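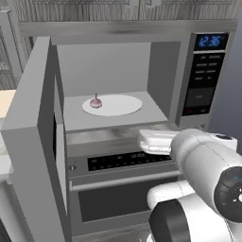 Courses > Intro to Robotics > Student Projects > Kitchen Chores

Can It Make Lunch? Four Kitchen Chores and One Simulated Arm

Final report, Werkach College, Intro to Robotics
Submitted 24/07/2019

1. What we set out to do

Our proposal promised to find out "whether a general-purpose robot arm can perform everyday kitchen work at a useful level." The course staff wrote "narrow this" in the margin. We narrowed it to four chores. They wrote "narrow this" again, and we pretended the second note was about the font.

The four chores were:

- put a small food item in the microwave
- take a small food item out of the microwave
- close the microwave door
- open the wall oven by its handle

None of these would get you hired anywhere. A ten-year-old can do all of them while arguing about something else. That was the appeal. Most of the robot videos we watched in the first week involve backflips or folding one specific towel, and we wanted to know about the dull stuff in between, where you have a thing in your hand and a place to put it and a door in the way.

2. Setup

Everything ran in simulation, in a kitchen package called Dama that the Safavi computer lab already had installed. The kitchen has a microwave with a wall oven directly under it, gray wood-grain cabinets above, and the kind of spotless stainless steel that only exists where nobody has ever reheated soup. The arm is white, with a parallel gripper. The food is small and simple in shape. The clock on the microwave says 12:36 in every picture we saved, so as far as the paperwork is concerned all of this happened over lunch.

The control policy was Plekirix, a small learned model that came with the course materials. It was trained on demonstrations recorded by earlier students driving the arm by hand. Some of those students were careful and some of them were clearly finishing up before the building closed, and you can see both schools of thought in how the policy moves.

We did not retrain anything. We chose the starting positions, gave the policy its instruction, and watched. A run counted as a success if the end state was right and nothing had been shoved through anything else. Each run had a time limit. We set it by doing the same chore ourselves in a real kitchen, slowly, with one hand and a pair of salad tongs, and then being generous.

3. How the runs went

We did 59 runs before lab time ran out. We had planned on more, but the first week of runs was thrown away when we noticed that the success checker was happy as long as the food was anywhere inside the appliance outline, including embedded in the back wall. Our early numbers were wonderful.

With the checker fixed, the picture was more ordinary.

Closing the door was the best of the four by a wide margin. There is a lot of door, and you can push nearly any part of it. The policy tended to come at it with the side of the gripper, the way you'd close a car door with your hip, and we have no complaints. The failures came when the arm started out already between the door and the microwave. It then tried to close the door with itself inside, which it pursued with real commitment until the time limit.

Putting food in was next. The policy usually got the item through the opening. Where it landed was another matter. We had not said where on the plate it should go, and our checker accepted anywhere on it, so a lot of our successes are sitting close to the rim. A real turntable would carry most of them around without trouble. A real person would nudge them toward the middle, and the policy never once showed an interest in nudging.

Taking food out was harder than we expected. Getting a closed hand into the opening is one thing. Getting an open hand around something small, inside a box, above a plate, with a ceiling over your knuckles, is a different job. The typical bad run went like this: the arm comes in, stops over the plate, thinks it over, comes down a little to one side, closes on air, and withdraws with great dignity carrying nothing. It would then go through the whole delivery as if it had the food. We watched it place nothing very gently on the counter.

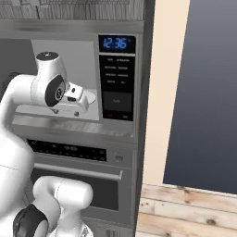 Figure 2. Gripper inside the microwave, just above the white dish. The wall oven is underneath.

The oven handle was the worst. The handle is long and straight and right out front, and we had assumed it would be the easy one, so we saved it for last as a treat. The trouble is that pulling an oven door down means following an arc, and the policy prefers to pull in straight lines. It would take hold, pull, lose the handle, and go back for it. In one run it did this for the entire time limit. We left that run on the projector and people walking past the lab stopped to cheer it on.

4. What went wrong, sorted by whose fault it was

The arm's fault: The gripper is thick compared to the things it has to pick up, and the microwave is not roomy. Some starting poses made it nearly impossible to get in without brushing the front lip. A thinner hand would have helped, or a bigger microwave.

The policy's fault: It doesn't check. After closing the gripper it carries on to the next step whatever happened in the last one. This accounted for most of the failed pickups. We think even a simple "am I holding something?" test would have turned a good share of them into second tries. We wrote one on the last afternoon and it worked in the sense that the arm now stayed at the plate grabbing at air forever. We did not include those runs.

Our fault: The checker. Also the camera view, which we moved partway through for a better look and then forgot that the policy was using it too. The runs from that afternoon are out of the count as well.

5. Time

We want to say something about speed, since the videos online never do. A successful "put in" took the arm almost 20 seconds from a good starting position. That is long enough to stand there and feel that you should be helping. For a person who can't easily do the chore, it's perfectly fine, and one of us has a grandmother who would take that deal tomorrow if it came with a guarantee about the plates. For a person who can do the chore, it is a way to make lunch later.

On a shop floor the math would be different. A machine that is slow but works through the night has already earned its keep. But a shop floor would also hold the part in the same place every time, and then you wouldn't need the learned policy in the first place. You'd bolt something down and go home. Kitchens are annoying because everything in them gets left wherever the last person left it.

6. Can it make lunch?

It can make part of lunch, in a kitchen with no crumbs, if you open the door for it and you aren't picky about where things end up. We would trust it to close the microwave today.

We should also be plain about what simulation leaves out. Our food never squashed, rolled under anything or left a smear. The door hinge was frictionless and polite. Nothing was hot. Every one of those would count against the arm in a real kitchen, and we have no data on how much.

If another group picks this up in August, our suggestions are:

Start with the checker, and try to fool it on purpose before you trust it.

Give the policy some way to notice an empty hand, and a limit on how long it's allowed to be sad about it.

Record new demonstrations for the oven handle, by someone patient.

Don't move the camera.

The run logs are in the shared folder, in the subfolder called "final," and the corrected ones are in the subfolder called "final 2." We're sorry about that.

Comments

dishpan_dan: I've been closing the microwave with my hip for years and did not know it was a strategy. Good report.

Anonymous: Which grip pose did you start from on the take-out runs? We had the same "closes on air" thing last term and half of it went away when we started the hand higher.

kitchen group (authors): Mostly low, right near the opening. We tried higher a couple of times and hit the ceiling of the microwave, but we may have been clumsy about it. Would love to see your poses.

oldtoolroom: Ran a press line most of my life. You're right about bolting something down and going home. Your section on the shop floor should be longer and the one on whose fault it was should be required reading.

tamarind: is there a video of the oven handle one

kitchen group (authors): In "final 2." It's the big file.

Contact the course office | © Werkach College | Back to top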